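Print this page | E-mail this page
Category: Home Care > Bed Systems > Owner Guides

Vato Bed Base with Irero Mattress
User Guide, Section 4: Fitting the Mattress, the Protector and the Sheet

Read this section after the base is assembled and all bolts are tightened (Section 3). The work in this section needs 2 persons for lifting the mattress. The other steps can be made by one person.

4.1 Before you start

Open the mattress package in the same room where the bed will stand. The mattress is rolled and pressed at the factory, and after opening it cannot be rolled again by hand.

Please check that you have the following parts:

- Irero mattress, in the plastic wrapping
- Minami protector, with elastic corners
- Fitted sheet (not included, see 4.5 for the correct size)
- Plastic cutter from the small parts bag

CAUTION: Do not use a kitchen knife or a box knife for opening the wrapping. The blade can go through the plastic and cut the mattress cover. A cut cover is not repaired under the warranty.

CAUTION: Keep the plastic wrapping away from children and from pets. Throw it away the same day.

4.2 Unrolling the mattress

1. Put the roll on the base, at the foot end, with the arrow on the label showing to the headboard.

2. Cut the outer plastic along the printed line. Pull the plastic from under the roll.

3. Unroll the mattress slowly in the direction of the headboard. It will begin to take air immediately, and the last part can open quickly. Keep your face away from it.

4. Cut the inner plastic at one corner and tear it open by hand. Remove all pieces, also the ones under the mattress.

5. Leave the mattress uncovered for 30 hours. Open a window if the weather permits. A light smell of new material is normal in this time and goes away with fresh air.

NOTE: In a cold room (for example, if you receive the mattress in February and the heating is off) the foam opens more slowly. If one corner stays lower than the others, turn the heating on and wait one more day before you call the service.

4.3 Positioning

1. With one person on each side, lift the mattress a little and move it until it touches the headboard. Do not pull it by the cover zipper.

2. Check that the mattress lies inside the side rails on the full length. When it lies on top of a rail, the slats under it will make noise.

3. Press with the flat hand on the four corners. All corners must lie on the slats.

If you have the upholstered headboard, leave one finger of space between the headboard and the mattress. The fabric of the headboard can become shiny when the mattress rubs on it every night. If you have the Prasus headboard with the shelf, no space is necessary.

4.4 Putting on the protector

The protector must be washed one time before the first use. Wash it alone, without fabric softener. The softener closes the small holes in the material, and the protector will feel warm in summer.

1. Find the side with the sewn label. This corner belongs to the foot end, on the left when you stand at the foot of the bed and look to the headboard.

2. Put on the two corners at the headboard first.

3. Walk to the foot end and pull the protector over the other two corners. Pull with both hands on the elastic band, never on the surface.

4. Smooth the surface from the middle to the sides.

4.5 Putting on the fitted sheet

The Irero mattress is deeper than many older mattresses. Use a sheet which is made for deep mattresses. A sheet with shallow corners will go on with force, but it will jump off in the night and the seam can break.

1. Hold the sheet with the seams showing down. The longer sides go along the length of the bed.

2. Start again at the headboard. Lift the mattress corner with one hand and pull the sheet under it with the other hand.

3. Go to the opposite corner at the foot end, not to the corner beside. In this manner the sheet stays straight while you put on the rest.

4. Put on the last two corners. Push the loose edge under the mattress on the long sides.

5. Pull lightly on each side until the big folds are gone. Soft wrinkles in cotton are normal and do not disturb the sleep. If you prefer a smoother surface, put the sheet on when it is still a little damp from the wash and let it dry fully before you make the bed.

NOTE: Keep clothes, bags and other things off the bed while you fit the corners. They slide to the middle and hold the fabric, and then the sheet cannot be pulled straight.
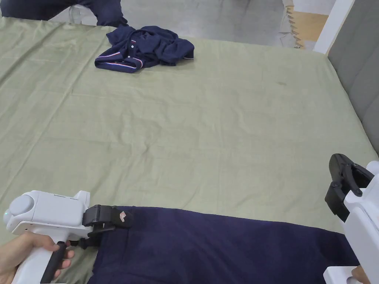

4.6 Changing and turning

Change the sheet every week or when it is needed. Take off the foot end first, then the headboard end.

Turn the mattress from head to foot every 2 months in the first year. Do not turn it upside down. The underside has a harder layer and is not made for sleeping.

4.7 Ordering spare parts

For a new protector, give the order number 430 and the size of your bed. The size is printed on the label at the foot end of the mattress.

Related guides
- Section 3: Assembling the Vato Base
- Section 5: Cleaning the Upholstered Headboard
- Minami Protector: Washing and Drying
- Prasus Headboard: Mounting the Shelf
- Noise from the Slats: What to Check

Print this page | E-mail this page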